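Dicas para a oficina: a bancada forrada com papel

Muitas pessoas perguntam como manter limpa uma mesa branca quando nela se trabalha com fios, placas e peças pequenas. Eu faço isto há 4 anos e o melhor remédio continua a ser o papel branco, em folhas grandes.

Como forrar

Limpe primeiro a mesa com um pano seco. Corte as folhas um pouco maiores do que a zona de trabalho e deixe-as abertas uma noite, com livros por cima, para perderem a curva do rolo. Se uma folha não chega, junte duas no meio, com as bordas encostadas. Não ponha uma borda sobre a outra: os parafusos pequenos gostam de se esconder ali.

Algumas rugas ficam sempre. Para mim não é problema. Mudo o papel quando tem muitas manchas, e em novembro faço a limpeza grande, com tudo fora da mesa.

Fios e placas

Antes de colocar uma placa, passe a mão no papel e tire pontas de fio cortado e restos de solda. Os cabos compridos ficam deitados, para o lado onde não está a sua cadeira. Os conectores soltos devem ficar à vista, nunca debaixo de uma placa.

Caixas de cartão

Uma caixa aberta ao lado serve bem para o que ainda não tem lugar. Dobre as abas para baixo, assim a mão entra sem esforço. Eu uso uma caixa velha da loja Andis e esvazio-a cada 10 dias, senão ela enche de coisas esquecidas.
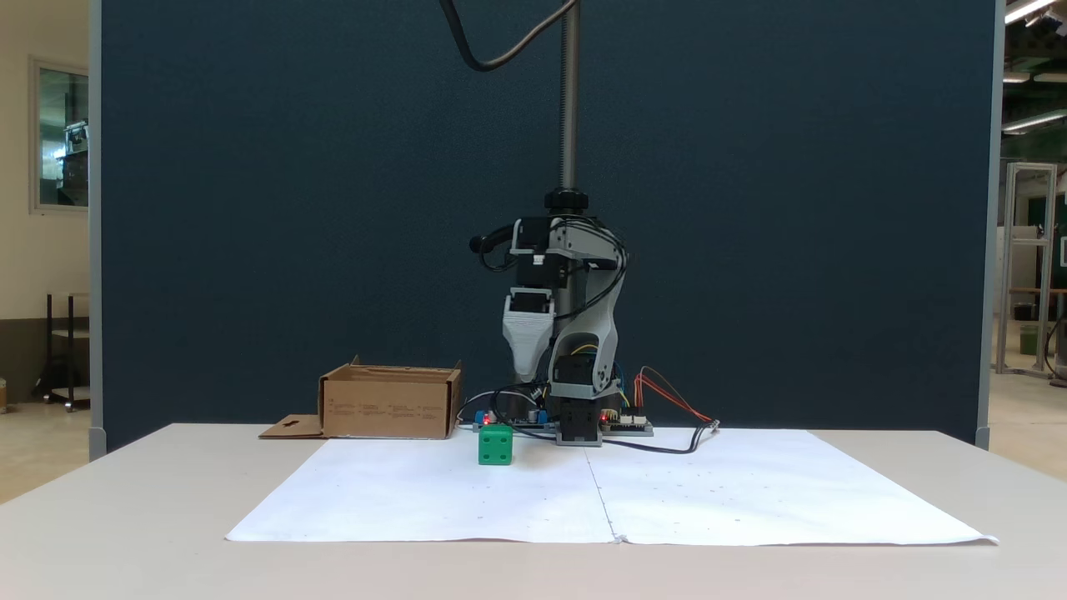
Papel em duas folhas sobre a mesa branca, com a caixa aberta à esquerda.

Para o papel durar mais

Vire a folha quando o primeiro lado estiver sujo. Os líquidos ficam noutra mesa, também o café. Se precisar de cortar com lâmina, ponha um cartão grosso por baixo.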